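Collecting demos in sim: notes from October

The two-arm cell is now far enough along that I can record training examples in it, so I spent most of the month doing that. The target was 500 usable episodes of peg picking. I have 200.

Each episode starts from a reset with the pegs in the blue bin. I drive the arms by teleoperation, save joint positions, gripper state and rendered views, then replay the log to check that it ends in the same state. If the replay drifts, the episode goes in the reject folder. Of the first 100 I recorded, 40 went there. Most of those were contact problems — a peg squeezed too hard slides out of the fingers on replay.

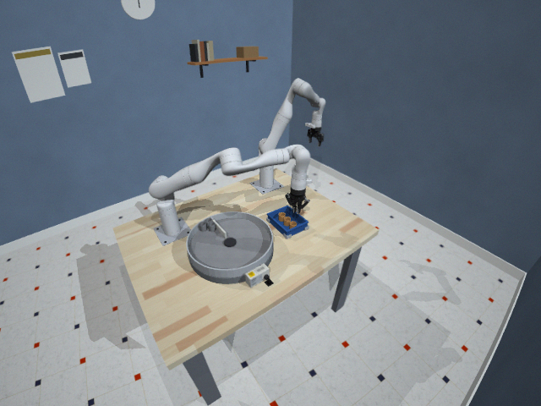

The cell in the simulator, with the multi-fingered gripper over the bin.

The physics step is smaller now, and rejects have dropped. Recording runs slower than real time as a result, and my timing on the grasp got worse for a day or two before I adjusted.

Variation is the other issue. Mpho Mabaso looked through the early logs and pointed out that I nearly always approach from the same side. A policy trained on that set will learn the same habit. I now randomize the peg layout at reset and have the script pick an approach direction for me, which I follow even when it's awkward.

The turntable stays still in this batch. I want the picking data clean before adding a moving target. Logs are going up on the Kakwood server under peg_pick_v2. The v1 files are still there, but don't train on them: the gripper state is one step behind the joint data.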